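Section 4: Drying a load without wrecking it

The leaflet that ships with the Golto drying cabinet says any load will be dry in 42 minutes. I have my doubts. Treat that number as a best case for thin shirts and plan on a second cycle for anything with a thick collar.

1. Spin the load first. The cabinet is no substitute for a decent spin, whatever the Awwad catalog claims.
2. Shake each piece out and close the top button.
3. Put shirts and blouses on hangers, leaving a hand's width between them.
4. Set the dial to 58 for cotton or 42 for blends. The "Auto" setting guesses, and in my experience it guesses high.
5. Press Start and hold until the light stays on.

Note: The marks on the dial are not degrees. Valtolano, who make the heater, call them "comfort units" and have yet to tell me what one is. 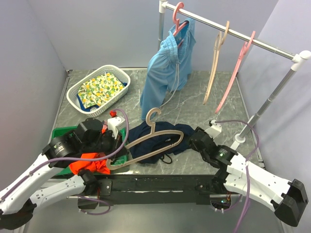
6. Check the load after 20 minutes. Feel the cuffs and the underarm seams, as these lag behind everything else.
7. If the cuffs are still damp, turn each hanger to face the other way and run the cycle again.
8. Let everything hang with the door open before you fold it.

Caution: Do not dry wool in the cabinet. The leaflet has a wool symbol on page 2. Ignore it. Imad Karaki lost two sweaters in July by trusting that symbol — and he was using the low setting.

Caution: Keep the bottom vent clear. A sock on the vent will trip the cutout, and the cabinet won't restart until it has cooled down.

The scented Fitamia sheets sold for these cabinets are optional. I ran loads with and without them and could not tell the shirts apart by the next morning.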